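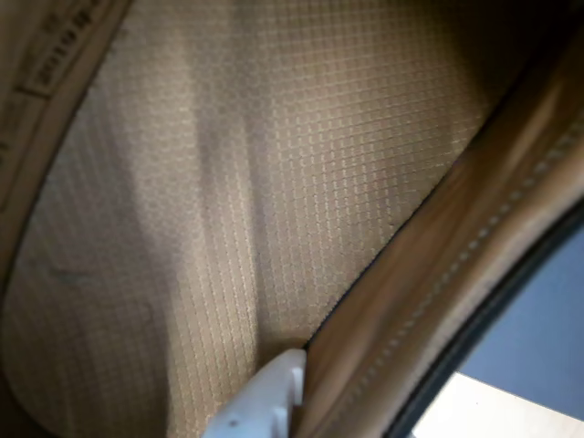

Can a machine do ordinary household chores by itself yet?

A few of them, if the chore is narrow and the things it has to handle stay the same from one day to the next. Folding, packing and tidying a mixed pile still need a person close by.

Javiera Rivadeneira
Posting that because my sister asked me at dinner on Saturday and it's the best I could manage between bites. I'd love to hear from people who work with these things, or who pack and sort for a living and have opinions (I know you're out there!).

dpelletier
Good answer, though I'd be stingier. I ran the packing bench at Fehr for years and what people call one job is really a dozen little ones. Take shoes. You pick it up, turn it the right way, tuck the laces, set it down next to its mate without scuffing the toe, fold the tissue over. A new hire gets it by lunch. I have yet to see an arm do the whole string without somebody reaching in.

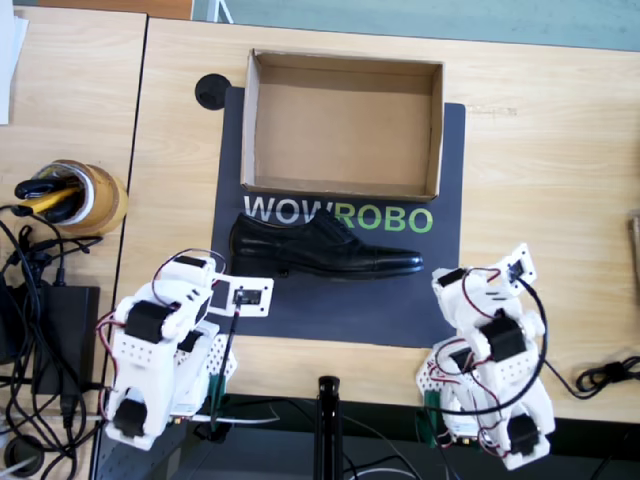 Shoe, box and two arms on the bench.

Carter Doucette
Darcy, I hear you, but you're judging it against your best packer. My folks have trouble bending down these days, and if something could put shoes away at half speed, with one dropped now and then, they would be thrilled. Slow is fine at home. It has all night!

ginette_b
Slow is fine until it's the good pair. Patent and polished leather mark if you look at them wrong. And soft things are worse, in my experience. I mend bags, and a lining never sits the same way twice, it bunches up and slides under your fingers and you're feeling for the seam more than looking for it. I don't know how you'd teach that.

Javiera Rivadeneira
Ginette, that's what I was trying to tell my sister and couldn't find the words. She figured the heavy lifting was the hard part.

Lucie Lavoie
We had a Protora unit on trial at Bevositz in August. It moved 706 cartons in its first week and we were all very impressed, me included. Then the supplier switched to a floppier carton and we spent the next two days babysitting it. So my vote is yes for stiff boxes, no for almost everything else.

dpelletier
706 in a week is a slow afternoon, Lucie :)

Lucie Lavoie
For you, maybe! My back was grateful all the same.

Carter Doucette
Did they retrain it for the new carton or just give up?

Lucie Lavoie
They sent a fellow out who spent a morning showing it the motion over and over, around 100 times. It got better. Not good enough that I'd have gone for coffee.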